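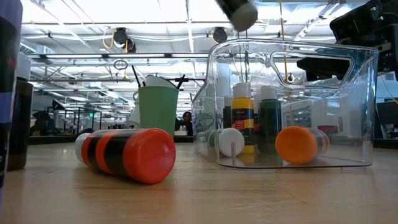 4. Saisie et transmission des résultats de dépistage

Cette section s'adresse aux agents de saisie et aux responsables de site. Elle suppose que le poste a déjà été configuré (section 2) et que les comptes nominatifs sont ouverts (section 3). Elle couvre les prélèvements respiratoires pour la grippe saisonnière et les autres virus à déclaration hebdomadaire. Les analyses sanguines relèvent de la section 6.

4.1 Avant de commencer

Vous avez besoin :
- de votre identifiant Stenosine et de la carte d'agent associée ;
- du bordereau papier remis par l'équipe de prélèvement ;
- du numéro de lot des écouvillons, imprimé sur le carton d'origine.

Vérifiez que l'heure affichée en bas de l'écran est exacte. Stenosine horodate chaque fiche à partir de l'horloge du poste, et un décalage supérieur à cinq minutes entraîne le rejet de la transmission.

Note : les sites Obi et Dament partagent le même serveur mais utilisent des codes d'établissement différents. Le code 321 correspond à Obi, le code 517 à Dament. Le code choisi à l'ouverture de session s'applique à toutes les fiches créées ensuite.

4.2 Ouvrir une session de saisie

1. Insérez la carte d'agent dans le lecteur et attendez le voyant fixe.
2. Lancez Stenosine depuis le menu principal.
3. Entrez votre identifiant, puis votre code personnel.
4. Dans la liste « Établissement », sélectionnez le code de votre site.
5. Dans la liste « Campagne », sélectionnez la campagne en cours. Les campagnes closes restent visibles en gris et ne peuvent plus recevoir de fiches.
6. Cliquez sur « Ouvrir ».

Le nom de l'agent et celui du site s'affichent en haut à droite. Si l'un des deux est incorrect, fermez la session immédiatement, sans créer de fiche.

Attention : ne laissez jamais une session ouverte en quittant le poste. Le verrouillage automatique intervient au bout de dix minutes, mais les fiches restent lisibles pendant ce délai.

4.3 Créer une fiche

1. Cliquez sur « Nouvelle fiche ».
2. Scannez le code-barres du tube. En cas d'échec, saisissez les chiffres à la main, sans espaces ni tirets.
3. Renseignez la date et l'heure du prélèvement telles qu'elles figurent sur le bordereau. La date de saisie est enregistrée séparément.
4. Indiquez l'année de naissance et la commune de résidence. Le nom de la personne ne doit apparaître dans aucun champ, y compris « Remarques ».
5. Cochez le type de prélèvement : nasal, nasopharyngé ou gorge.
6. Renseignez la date des premiers symptômes. Si elle est inconnue, cochez « Non précisée » ; un champ laissé vide bloque l'enregistrement.
7. Indiquez le statut vaccinal pour la saison en cours.
8. Cliquez sur « Enregistrer ».

La fiche passe à l'état « En attente de résultat ». Elle peut encore être modifiée par l'agent qui l'a créée ou par le responsable de site.

Note : pour les personnes hébergées en établissement collectif (résidence pour personnes âgées, foyer, internat), cochez également « Collectivité » et choisissez l'établissement dans la liste. Cette case alimente le décompte des cas groupés décrit en 4.6.

4.4 Enregistrer un résultat

1. Ouvrez l'onglet « En attente ».
2. Scannez le tube ou recherchez la fiche par son numéro.
3. Sélectionnez le résultat : positif, négatif, indéterminé ou non analysable.
4. Pour un résultat positif, précisez le type de virus et, s'il est connu, le sous-type.
5. Faites relire la fiche par un second agent. Celui-ci valide avec sa propre carte.
6. Cliquez sur « Valider ».

Un résultat indéterminé doit être suivi d'une nouvelle analyse sur le même prélèvement. Après 2 résultats indéterminés pour un même tube, choisissez « Non analysable » et demandez un nouveau prélèvement au service d'origine.

Attention : une fiche validée ne peut plus être modifiée depuis le poste de saisie. Pour toute correction, suivez la procédure 4.7.

4.5 Transmettre les résultats

La transmission s'effectue chaque jour ouvré avant 16 heures.

1. Ouvrez l'onglet « Transmission ».
2. Comparez le total affiché à celui du registre papier. En cas d'écart, ne transmettez pas et recherchez la fiche manquante dans l'onglet « En attente ».
3. Cliquez sur « Préparer l'envoi ». L'opération peut prendre plusieurs minutes en période de forte activité.
4. Cliquez sur « Envoyer ».
5. Attendez l'accusé de réception, imprimez-le et classez-le dans le registre du site.

En l'absence d'accusé au bout de trente minutes, relancez l'envoi une seule fois. Si le second essai échoue, prévenez l'assistance et transmettez le formulaire de secours par télécopie sécurisée.

4.6 Cas groupés

Stenosine affiche un bandeau orange lorsque plusieurs résultats positifs concernent la même collectivité sur une période de quatre jours. Le bandeau n'a pas valeur de déclaration.

1. Cliquez sur le bandeau pour afficher les fiches concernées.
2. Vérifiez qu'il ne s'agit pas de doublons (même année de naissance, même commune, même date de symptômes).
3. Prévenez par téléphone la responsable de la surveillance, Hadiza Tijani, ou la personne d'astreinte.
4. Notez l'heure de l'appel dans le champ « Suivi ».

Le bandeau reste affiché jusqu'à la clôture de l'épisode par la surveillance. Il n'est pas possible de le masquer.

4.7 Corriger une fiche validée

1. Imprimez la fiche erronée.
2. Entourez la donnée à corriger et inscrivez la valeur exacte en marge.
3. Datez et signez, puis faites contresigner par le responsable de site.
4. Envoyez le document à Lindsay Stubbs, administration des données, bâtiment Usine.

La fiche corrigée porte la mention « Rectifiée » et un nouveau numéro de version. L'ancienne version est conservée.

Les règles de cette section s'appliquent à toutes les fiches créées à partir du mercredi 18 décembre 2019. Les fiches antérieures restent soumises à l'ancienne procédure jusqu'à leur archivage en février.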